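Gustside Extends Evening Hours at Public Library Branches

GUSTSIDE - The Gustside Library District will keep five branches open until 9 p.m. beginning in December, following a public comment period in which 3,561 residents returned a survey on library services.

Of those who replied, 2,646 asked for later closing times. Many respondents said they work during the day and cannot reach a branch before the current closing time of 6 p.m.

"The response was clear, and the district has a duty to act on it," said Raed Hakim, director of public services. "Our reading rooms should be open when people are free to use them."

The change applies to the Central, Ofori Street, Mill Road, Harbor and Northfield branches. Staffing will be covered by 12 new part-time positions, which the district expects to fill before the schedule takes effect. Weekend hours are not affected.

Book returns and holds will be handled at the front desk until closing. Study rooms may be reserved for up to two hours - a library card is required - and meeting rooms will remain available to local groups under the existing rules.

Benedek Katona, who manages the Ofori Street branch, said the children's area there will continue to close at 7 p.m.
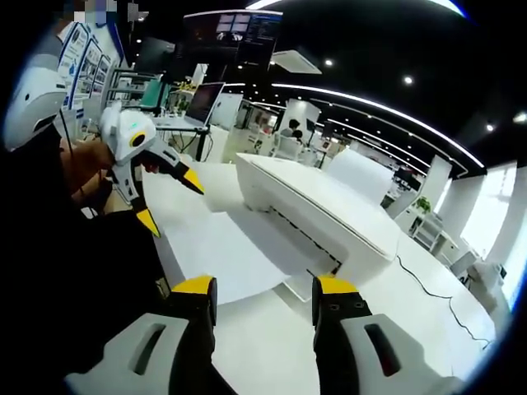
How to Apply

Applications for the part-time positions are accepted at any branch during opening hours. Applicants must be at least 18 years of age and available two evenings a week.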